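Cahier d'atelier – octobre
Atelier partagé, banc du fond
Projet Tilcombe, suite

Repris à 14 h. Objectif de la séance : faire travailler les deux bras au-dessus de la multiprise sans qu'ils se touchent, et régler une fois pour toutes la position de repos. La semaine passée, les deux pinces revenaient au même point et le bras gauche s'arrêtait sur défaut de couple. J'ai relu le journal avant de toucher à quoi que ce soit. Le défaut sort toujours au même endroit, à la fin du retour, quand les deux poignets descendent ensemble.

État du matériel au début :
– bras gauche : jeu au dernier axe, inchangé
– bras droit : resserré au pied, rien à signaler
– alimentation Skovudard : ventilateur bruyant mais tension stable
– table essuyée, il reste la tache rosée du côté droit, elle ne part pas à l'alcool
– tissu gris tendu derrière, toujours plissé, à repasser un jour

J'ai commencé par les câbles. Les deux pinces ont leur fil qui pend et c'est lui qui accroche, pas la pince. Sur le bras gauche, la boucle descend beaucoup trop bas. Je l'ai raccourcie une première fois avec un collier, et le poignet ne pouvait plus tourner à fond. Remis comme avant. Il faudrait un guide à mi-longueur, avec un peu de ressort. J'ai un reste de gaine Fotell dans le tiroir des passe-fils, à essayer à la prochaine séance.

Pour la multiprise, j'ai gardé la position en diagonale. En la mettant parallèle au bord de la table, le bras droit doit replier le coude presque à sa butée pour atteindre les interrupteurs du fond. En diagonale il garde de la marge et c'est la pince gauche qui prend l'extrémité. Le cordon part à droite et passe sous le bras, ce qui m'oblige à limiter la descente du coude. Limite posée dans le fichier, à 46 mm au-dessus du plateau. La multiprise n'est pas branchée et ne le sera pas tant que les trajectoires ne sont pas propres.
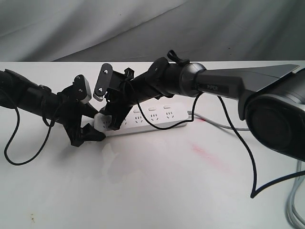
Les deux pinces au-dessus de la multiprise, PIPER à droite.

À ce réglage, le passage est très serré entre les deux pinces. Le doigt supérieur de la pince droite porte l'embout denté, celui de gauche l'embout gris clair. J'hésite encore sur les embouts. Le denté tient mieux sur les arêtes, mais il risque de marquer le plastique blanc. Le lisse ne marque rien et glisse dès qu'on tire de biais. Pour appuyer sur un interrupteur, les deux conviennent. Pour tenir la multiprise pendant que l'autre bras appuie, il faudrait une surface un peu plus molle. Idée : coller une bande de caoutchouc fine sur un embout de rechange et comparer.

Essais de l'après-midi, dans l'ordre :

Premier essai, bras droit seul, descente lente vers l'interrupteur le plus proche du cordon. Position bonne en largeur, trop courte en profondeur. L'embout touche le plastique juste devant le bouton. Corrigé dans la table de points.

Deuxième essai, même chose à vitesse normale. Le bouton bascule. Le bras remonte droit, le fil de la pince frotte sur la multiprise sans l'entraîner.

Troisième essai, les deux bras. Le gauche arrive en premier, pince ouverte, et attend. Le droit descend. Arrêt sur défaut, code 1263, comme d'habitude. Ce code veut dire écart de suivi trop grand sur un axe, donc le bras pousse contre quelque chose ou croit pousser. J'ai passé une feuille de papier entre les deux pinces à l'arrêt : elle passe. Donc pas de contact, au moins dans cette position.

J'ai cherché du côté des masses. Le fichier de configuration du bras gauche venait d'une vieille sauvegarde de 2018, faite pour un autre outil, plus léger. La masse déclarée en bout de bras était fausse, et la compensation de gravité avec. En bras tendu, l'erreur devient assez grande pour déclencher le seuil. Recopié les valeurs de la pince actuelle, pesée sur la balance de l'établi bois. Relancé : retour complet, pas de défaut. Refait plusieurs cycles de suite pour être sûr, toujours bon.

À noter pour ceux qui utilisent le banc : l'ancien fichier est renommé avec le suffixe « _vieux », ne pas le recharger. Si quelqu'un en a besoin pour l'outil léger, prendre une copie et changer le nom du profil avant de l'ouvrir.

Reste le croisement. Pour l'instant je fais attendre un bras pendant que l'autre travaille, et c'est lent. Le script Beneš permet de réserver une zone pour un seul bras à la fois, mais la zone est une boîte droite, mal adaptée à une multiprise posée en diagonale. Deux solutions : tourner le repère de la zone pour l'aligner sur la multiprise, ou découper en plusieurs petites boîtes. Je préfère la première, la seconde va devenir pénible dès qu'on déplace l'objet de quelques centimètres.

Côté répétabilité, j'ai des écarts jusqu'à 3 mm au bout de la pince gauche, mesurés au réglet. C'est trop pour viser un bouton, acceptable pour tenir. Tant que le jeu n'est pas repris, le gauche tient et le droit appuie.

À faire :
– guide de câble sur le bras gauche, gaine Fotell
– embout avec caoutchouc, comparer avec le denté
– repère tourné dans le script
– reprendre le jeu du dernier axe, vérifier la vis de blocage
– faisceau au pied du bras droit : rien de fixé, mettre un serre-câble avant le bord de table
– commander des colliers, boîte presque vide

Arrêté à 18 h 30. Bras parqués, alimentation coupée, clé du coffret remise au tableau. La multiprise reste en place sur la table, ne pas la bouger, les points sont enregistrés par rapport à elle.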